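Support > Perception > Segmentation & grasp proposals

Durum build, Zallus grasp node on top. Swapped the detector weights this morning, since then the power strip comes back as 2 objects. Socket panels and switches are light blue, housing is white on a near-white table, so the mask grabs the blue and drops the rest. Proposal centre lands on one socket panel. Cord goes off behind the right finger and gets no mask at all.

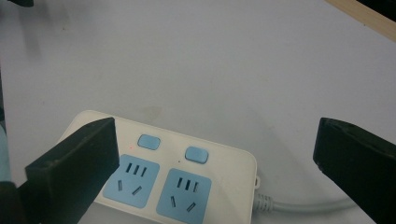 Angus Ogilvie: had the same on Mansour. Check the merge distance before you blame the weights, the new config resets it to 12 px. Ours was 50. Also is the finger mask on? Left finger overlaps the strip in yours, that'll split things further.

Merge distance was 12, yes. Back to 50, node restarted, one object now. Finger mask was on but loading the old Pestcombe template, wrong tip shape. Repalced it.

Second problem, still open. Bare table between the fingers and I get a proposal with decent confidence. It's sitting on the small reddish-brown stain near the right finger. Depth says flat, so the depth check is either skipped or runs after scoring. Log has no line for it at all.

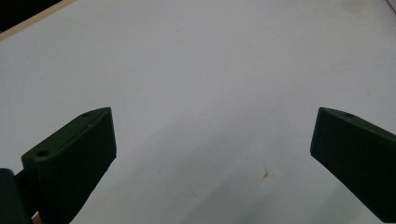 Photo: Valdir Toledo

Tried so far: raised min area (kills the stain, also kills small real parts, reverted). Cleared the cache, no change. Rolled the weights back, stain still proposed, so its not the weights.

Next is forcing the depth check ahead of scoring in the launch file. Can someone confirm the flag name? Docs and code disagree.

Status: waiting on reply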